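Draklow House residents' meeting, December 8, 2024

Present: Ashley Wainwright (chair), Ruth Gosling, Sze-wing Hung, Rizwan Arain (notes). Apologies: Gareth Hollis.

1. Kitchen table
Ruth wants the tubes, bottles and plastic bags off the flowered tablecloth before January. Sze-wing to check dates -- the camel milk powder pouch included.

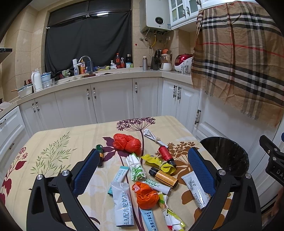 2. Trash
Agreed that wrappers and empty medicine boxes go in the round black bin, always with a bag in it. Rizwan to buy liners, 100 to a roll. Soap and spray bottles stay on the counter by the faucet.
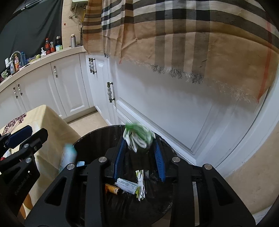 3. Money
Kitchen fund stands at almost $70. Gareth still owes $26.

Next meeting in January, Ashley to set the date.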